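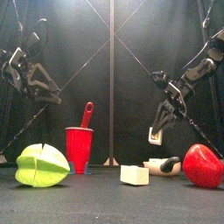 Photo: Vignesh Thomas

I finally finished the winter issue of Rutkowska, all 161 pages of it, and I'm still thinking about Skye Kinnear's long story, "The Ferry Clerk." If you've only read her shorter pieces, be warned that this one takes its time – the clerk doesn't even sell a ticket until the third section! I loved it anyway. I read it in one sitting and then went back to the opening, where the sister's letter means something very different once you know who wrote it. 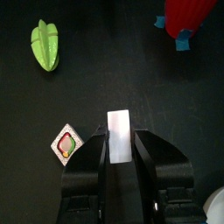

I was less sure about Takeshi Arai's "Lelov," which follows it. The town is wonderful (the bakery with no door, the mayor who keeps resigning), but I wanted more of the daughter, and the ending came too fast for me. Jolanta Grabowska wrote in to say it's her favorite in the issue, so maybe I owe it another try.
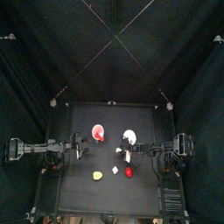

Our next read is Lucyna Szewczyk's novella "Pundano," and we'll talk about it in April. It's nearly all one conversation between two people who used to be married, and she never tells you which one is lying. I kept picturing them a bit like those two arms reaching in from opposite sides of the black table, with all the small stuff lying between them. Bring your theories about the suitcase, please – I have three and don't believe any of them. Send me your notes whenever you like, even if you only get halfway.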